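Come sew, saw and sort with us: part-time shop helper wanted at Flistis

Hi! I run Flistis, a small repair and remake shop on Quezada Street, and I'm looking for one more person to join us from September. It's a part-time job, 16 hours a week to start, mostly afternoons, and I'd love to find someone who wants to stick around for a good long while.

A little about us first. We fix up old household things and sell them on, mainly small furniture, cutting boards, picture frames, lamps, and the odd dollhouse (we had a run of dollhouses last winter and I still dream about tiny stairs). People bring us stuff they can't bear to throw out, and we also buy from estate sales. I started in my garage, then moved to a corner of the old Plorex building, and now we have a real storefront with a real bell on the door. There are three of us, plus a very loud band saw.

What would you be doing? A bit of everything, to be fair. You'd greet people when they come in, write up what they want done, and put a tag on it so it doesn't wander off. Then there's bench work: sanding, gluing, oiling, swapping out hinges, that sort of thing. I'll teach you all of it. You don't need to know your woods when you walk in, though I warn you that within a month you'll be flipping over tables in restaurants to look at the underside.

We also keep a stock list, and it needs love. At last count there were 117 items on it, and at least a few of those got sold and never crossed off. If you're the kind of person who enjoys putting a messy list in order, please, please write to me!

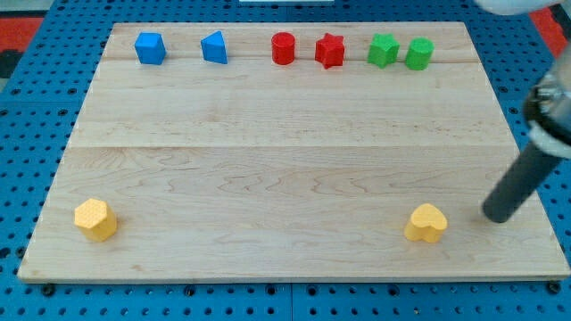

Maple board with a seam across the middle, on blue pegboard.

You'd be a good fit if you're patient, don't mind dust, and can talk to a customer who is a little sad about their grandmother's breadbox. You should be able to lift a dining chair and carry it up a short flight of steps. Being okay with simple math helps, because we measure things all day long. A driver's license would be nice for pickups, but I can do the driving if you can't.

Past shop experience is great. So is a summer of painting fences, or a habit of taking toasters apart. One of our best helpers came to us from a bakery and had never held a chisel.

Now the practical stuff. Pay is by the hour and goes up after the first 3 months. We close at 6 pm and I mean it — I like my dinner. You get a discount on anything in the store, paid time off, and your own apron and ear protection. We use Gutilent for schedules, so you can see your shifts on your phone and swap if something comes up. Parking out back is free, and the bus stops just down the block.

To apply, send me a note through the contact form on this site. I don't need a fancy resume. Tell me who you are, which afternoons you're free, and about something you fixed or made (or tried to fix and made worse, I've got plenty of those myself). A picture is welcome but you don't have to send one.

I'll write back to everybody, usually within 10 days. If it sounds like a match, I'll ask you in for a paid trial afternoon so you can meet the others and see how you like the noise. Wear closed shoes and bring a snack. The coffee is on me.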